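## Week 6: Home charging and load management

Last week we finished with cable ratings. Today is about what happens when several cars charge behind one service connection. Read the Rikden case before the lab; it is in the course folder under 104.

### Power, energy and time

Energy is power multiplied by time. A car that takes 7.2 kW for five hours draws 36 kWh from the wall. The battery gets less than that, as the onboard charger gives off part of it as heat. With 90 percent efficiency, 32.4 kWh reaches the pack.

Students mix up kW and kWh on every exam. Write the unit after each step of your working.

### Continuous loads

In US practice, charging a car counts as a continuous load, and the circuit is sized at 125 percent of the charging current. A 32 A charger goes on a 40 A circuit. A 48 A charger goes on a 60 A circuit.

The same question comes up on a small scale with any shared supply: add up what is connected and compare it with the rating of the part that feeds it. Work out the sum for full load first, then for normal use.
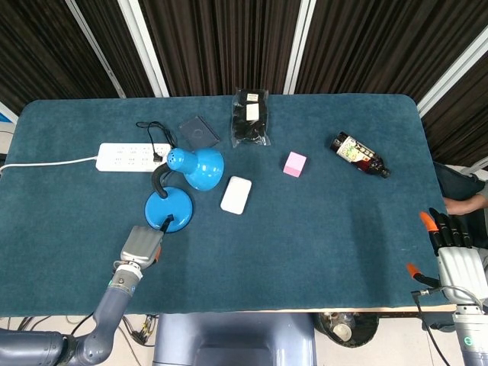 *Fig. 2. White power strip with a thin black cable leading to a square wireless charging pad.*

### Static and dynamic limits

A static limit gives every charger a fixed share. Four chargers on a 96 A supply get 24 A each, even when only one car is plugged in. It is cheap to set up and wastes capacity most nights.

A dynamic limit measures the building load and divides up what is left. The Trukholm parking garage changed to this method in October. Asger Gunnlaugsson's report on the garage covers two points we will use:

- The meter has to sit upstream of all the loads, elevators included.
- If the chargers lose contact with the controller, they must drop to a safe default current.

The second point was missing from the first Nivent design. Look for it when you read their wiring plan.

### Problems for the lab

1. A building has a 200 A service and a measured peak of 118 A. How many 32 A chargers can run at full current during the peak? Leave out the 125 percent rule.
2. Repeat problem 1 with the rule included.
3. A driver arrives at 6 p.m. and needs 28 kWh at the wall by 6 a.m. What is the lowest steady charging power that will do it?

Hand in your working on paper in room 413. Jozef Aerts runs the lab and has the spare meters.

Reading for next week: Mykhailiuk, chapter 2, up to the section on three-phase supplies.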